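Teaching by hand: how much is the robot learning?

From the February newsletter

I have spent a good part of the past month watching people at Nosik tidy shoes. They do it sitting down, with a pair of hand controls, and two robot arms on a bench do the touching. Each go is recorded, the recordings are fed to a model, and the model is then asked to tidy shoes without anybody's help. The project is called Himow. The plan for this first stage is 3,000 recordings, and I was asked to write something encouraging about it for the newsletter. I will do my best.

The case for working this way is easy to make. Writing rules for picking up a slipper is miserable work. It has no fixed shape once you squeeze it, it can land on its side or its back, and the place you want to hold it depends on how it fell. A person sorts that out without thinking. So you let the person do it through the robot, many times over, and hope that whatever the person knows ends up in the machine. King-fai Huang has run the shoe task from the start, and he talks about it with such good cheer that I feel mean for writing the rest of this.

My first doubt is about the people. When Yee-man Huang drives the arms, her movements are short and she takes hold of a shoe once. Szu-yu Yuen goes in from a different side, often stops halfway, and has a second look before closing the grip. Both get the job done. Put together in one pile of recordings, though, they are two different answers to the same problem, and a model that tries to learn both can end up wavering somewhere between them. I watched it do so. The arm came down to a point that suited neither method, closed on nothing, went back up and came down to the same point again. It did this until Sum-yee Chu pressed stop.

The remedy at Nosik has been a one-page sheet of house style for operators: which arm goes first, where to hold a slipper, when to let go. I can see why, and the results on the bench did get steadier. But the sheet takes away some of the variety that was supposed to be the point. If everyone must hold the shoe by the same part, the robot never sees what a sensible person does when that part is out of reach.
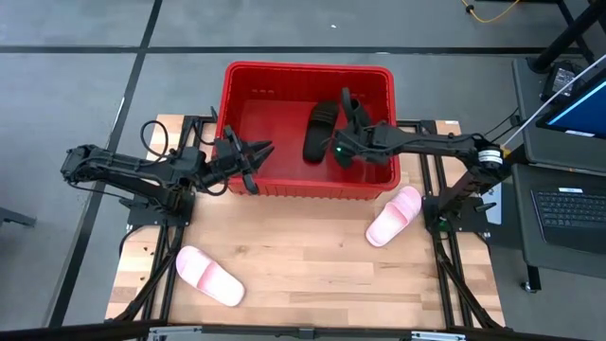
How many demonstrations does a robot need before it can do a task by itself?

It depends on how much the task varies and how fussy you are about failure. A single object, always in the same place, may need very few. Several kinds of object dropped at different angles need a great many more, and if the lighting, the bench or the container changes, some of the work may have to be repeated. Any number you are given should come with the list of things that were held still while it was measured.

That last part is where I find the reporting weakest, and I include our own. In the January trial the model was given 100 attempts and a success was noted in 35 of them after the first stage of training. I have no quarrel with the figure. It is early, and it was written down fairly. What bothered me was the word "success" on the score sheet, which had no meaning attached to it. Did a shoe hanging over the rim of the container count? Did two shoes in the container count if one had been dropped there by accident? Yen-ting Kwan, to her credit, stopped the scoring and made everyone agree on an answer before the next round. The old figure has been kept in the log with a note beside it, and I would ask readers not to compare it with anything that comes later.

My second doubt is about feel, or the lack of it. The controls we use send movement one way only. The operator watches and steers, and nothing comes back through the hands when the fingers meet something. People learn to cope by squeezing harder than they need to. On a slipper that does no harm. I would like to know what happens when the same habit, copied thousands of times, is pointed at a thing that can be crushed. I asked, and was told that this would be looked at later. Most of the interesting questions are going to be looked at later.

Guiding the arm by hand, where you take hold of it and move it through the task yourself, does give you some of that feel back. We tried it for a short while. With one arm it was pleasant enough. With two it was hopeless, as you need both your own hands on the arms and tend to stand exactly where the cameras want to see. Remote control won that argument fairly.

Then there is tiredness. I asked for the recordings to be sorted by time of day, mostly out of nosiness, and the ones made after four in the afternoon were slower and had more fumbled grips. They had gone into the training set with all the others. Sum-yee now throws out the worst of them and has put in a rule of 10 minutes' rest between blocks, which the operators like and the schedule does not. I think she is right, and I think it will cost us the end date. Someone should say so to the funders before they work it out from the progress chart.

I don't want to be unfair. There was one run near the end of my visit that I would happily show to anyone. The model lost its hold on a shoe, went back for it from a better angle, and put it where it belonged. Szu-yu said she recognised the second approach as hers. Perhaps it was. It may also have been luck, and one run can't tell us which. King-fai has promised to save the failed runs along with the good ones, so that there is something to check it against.

The next stage moves the task to Trolano, with a different room and operators who have never seen our sheet. My own view is that the model should be tested there before a single new recording is made, even if the result is embarrassing. The team is still arguing over that. If you have run a task like this across two sites and kept proper notes, including the dull ones, Yen-ting would be glad to read them, and so would I.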